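Carts back in the linen store

The navy fabric carts are in use again on the ground floor, and from October they will be the only ones we send down to the wash. The old wire ones go back to Bellov at the end of September 2023.

A few points for anyone collecting linen. Carts live in the storage room next to the shelving, empty, with nothing left in the bottom. Check the folds before you put one away – Luana Moura found three pillowcases and a set of keys last week. Push from the padded rail and keep your hands on top of it in the narrow part by the shelves. Please don't load above the rail. The limit is 30 kilos, and wet towels get there quickly.

Flat sheets stay on the shelves by size. Arsen Fedoruk has redone the labels, and fitted sheets have moved to the left-hand unit. If a seam or a corner cap comes loose, leave the cart by the door with a note and take another one.

Spare liners are on order from Clunero. We asked for 8.
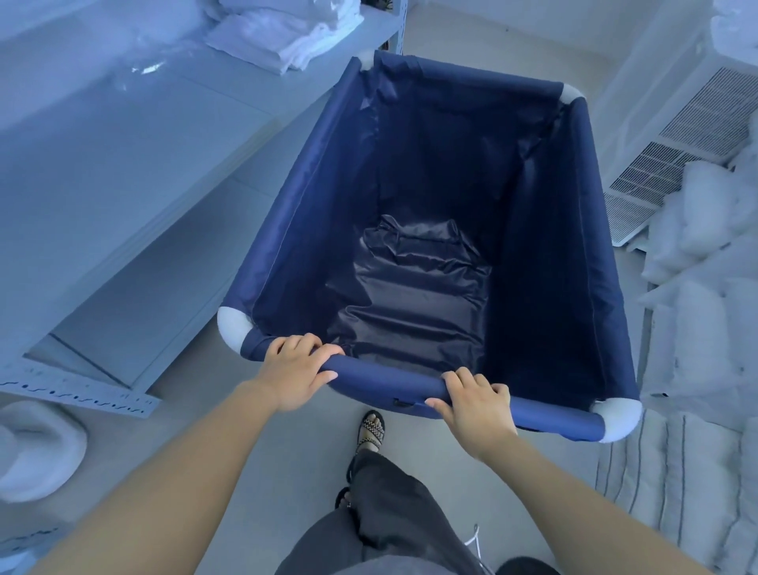
Linen and Housekeeping, Ulthorpe House

Questions about carts or deliveries go to Graziella Lo Presti, extension 1476.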